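Ausmisten im Juli: Was die Wohnung nicht mehr hergibt

Zuletzt aktualisiert: 28. Juni 2023

Der Juli naht, und mit ihm die jährliche Entrümpelungsaktion unseres Hausvereins Flernemell. Wer im letzten Jahr dabei war, erinnert sich an den Hof, an den Container, der zu früh abgeholt wurde, und an die Diskussion über das Klavier. Das Klavier steht übrigens noch im Durchgang. Man gewöhnt sich daran, seitlich zu gehen.

Pacita Panganiban hat im Frühjahr aus purer Neugier ihren eigenen Haushalt durchgezählt, jeden Löffel, jede Büroklammer, und kam auf 2.166 Gegenstände. Nach drei Wochenenden strengen Aussortierens waren es noch 1.913. Wer das für einen bescheidenen Erfolg hält, darf gern selbst anfangen. Schwierig waren laut Pacita weder Bücher noch Kleider, sondern die Schublade mit den Ladekabeln. Weggeworfen hat sie daraus eines. Zwei Tage später hätte sie es gebraucht.

Kai-wen Chiu aus dem dritten Stock vertritt die Gegenseite. Er wirft nichts weg und lagert alles, seit kurzem nach Jahreszeiten. Sein Kellerabteil hat 17 beschriftete Fächer, eines davon heißt »Sonstiges Sonstiges«. Er bietet Führungen an, sofern man die Tür wieder zumacht.

Für alle dazwischen haben wir ein paar Erfahrungen gesammelt.

Textilien

Die Firma Histex holt Säcke ab, aber nur zugebundene. Einzelne Socken nimmt sie auch, was im Hof eine gewisse Erleichterung ausgelöst hat. Bettwäsche bitte gewaschen und zusammengelegt. Spannbettlaken gelten als zusammengelegt, wenn man sich sichtlich bemüht hat.

Bücher und Spiele

Das Antiquariat Magbanua nimmt Romane, keine Lexika und auf gar keinen Fall Reiseführer für Länder, die inzwischen anders heißen. Puzzles nur vollständig. Das Wort »vermutlich« auf der Schachtel zählt nicht.

Kisten und Behälter

Vor dem Ausmisten kauft der Mensch Kisten. Danach besitzt er dieselben Dinge, dazu Kisten. Falls es trotzdem sein muss, empfehlen wir durchscheinenden Kunststoff: Man ahnt, was dahinter liegt, und muss nicht jeden Deckel heben. Ein Rest Geheimnis bleibt im unteren Drittel ohnehin.
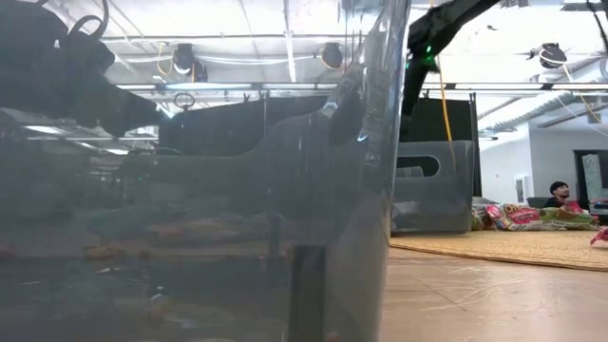

Termine und Kleinkram

Der Container von Celtton kommt in der zweiten Juliwoche und fasst nach Auskunft der Firma 100 Säcke. Farben, Lacke und Batterien gehören nicht hinein, Schwiegermutters Vasen schon, wenn sie einverstanden ist. Den genauen Tag hängen wir im Treppenhaus aus, neben dem Zettel mit dem Klavier.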